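Why Does a Bowl Need Something to Stand In?

A bowl has one job: keeping your soup off your knees. It can't do that lying down, and there's only so much room in a cupboard. Hence the dish rack, a small fence for crockery. 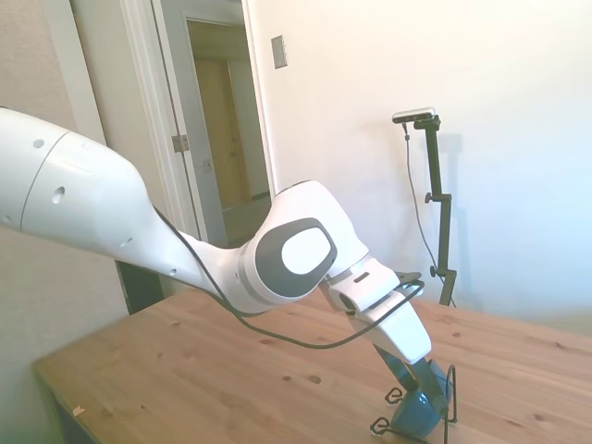
Wire is a clever thing to build with. It bends easily when you pull it, then stays bent, which is more than you can say for most people asked to tidy up. The looped feet on this black one are just wire turned back on itself, so there's no sharp end to scratch the pine. The prongs stick up beside the blue dish to stop it wandering off.

Gaps matter too. Water runs down a tilted bowl and drips off the rim. Air gets in behind and finishes the job. A tea towel is quicker, but somebody has to hold it, and that somebody is usually you.

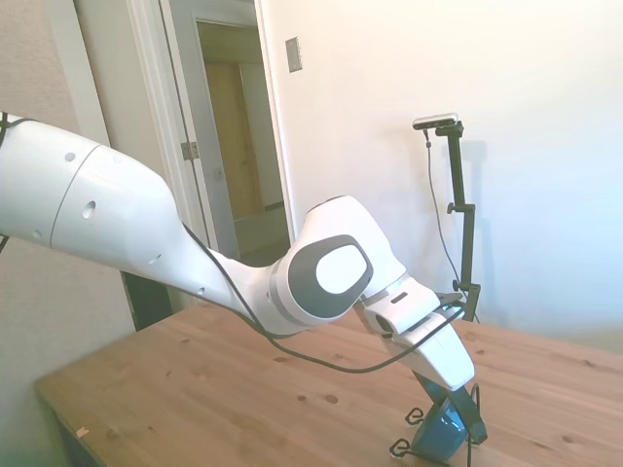

Blue dish, black wire, curly feet.

Now for rolling. Put a ball on a table and it goes wherever it fancies. A bowl is fussier, as it has a flat bit to sit on and a round bit to wobble on.
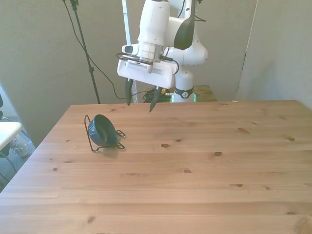 Things fall over when their weight gets past the edge they're standing on. Grown-ups call the middle of all that weight the centre of gravity. Tip a bowl on its side, like the navy one with the thick rim, and it rests on its curve. One nudge and it may rock, roll or spin.

Try it yourself with a plastic bowl. Not your gran's best china, please. Lean it at 11 different angles and see which ones
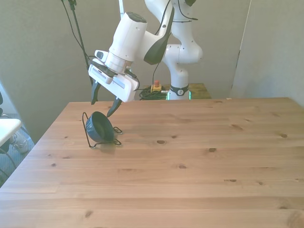

it can manage without help. Then prop it between two heavy books and try the same angles again. You've just made a rack, though a rather bad one, and the books will want putting back.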